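3.2 Kitchen storage and morning routines

Households in Ustwood kept a paper diary of where kitchen items were put away and how long it took to find them again. We got 861 usable entries. Most delays came from shared items — mugs, lids, the one good knife — and very few from food. Homes with a fixed spot for mugs reported fewer delays, which fits Villanueva and Jin's earlier work in Grultham. Diaries from June were thinner, school was out and people ate at odd hours.
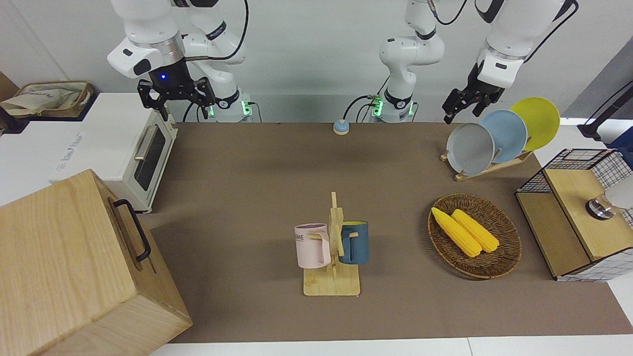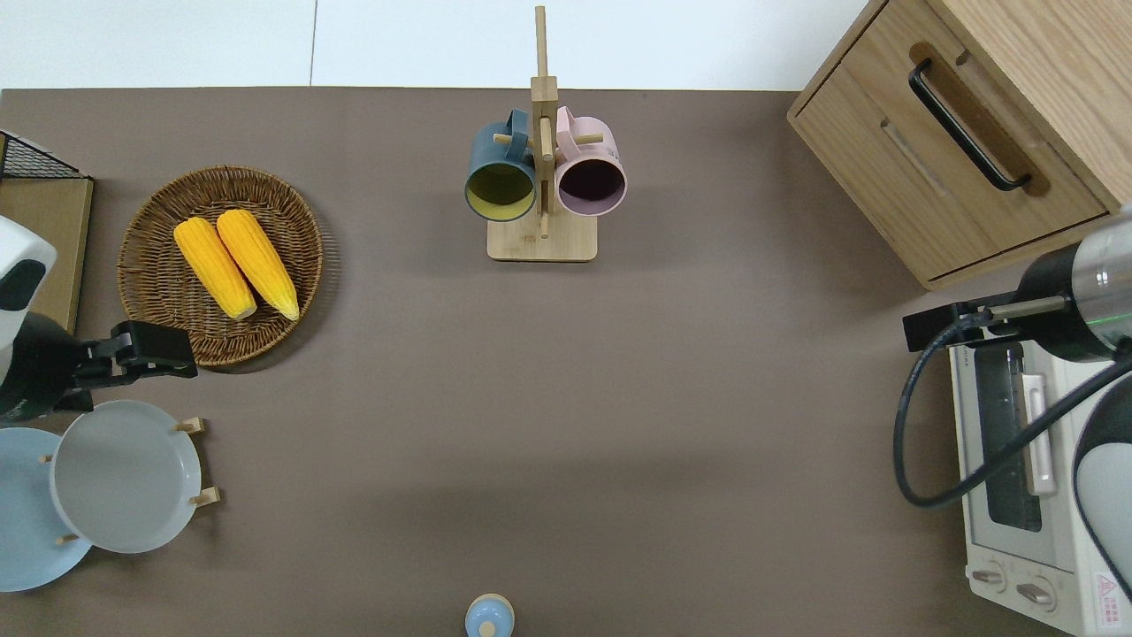
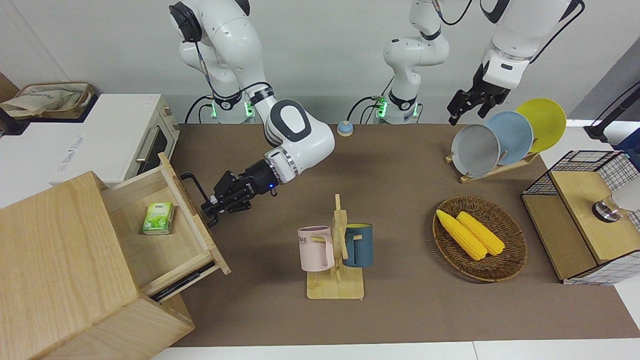
Figure 2. Items kept on or around a kitchen tabletop.

Does a fixed spot still help when several people share the kitchen?
It helps most there, as long as everyone was told where the spot is. In homes of up to 6 people the gain held. Where only one person knew the system, entries looked the same as homes with no system at al.

Lids remain a problem. Sriwong codes them apart from pots, we did not — so the two sets of numbers cant be compared directly. Recoding is under way.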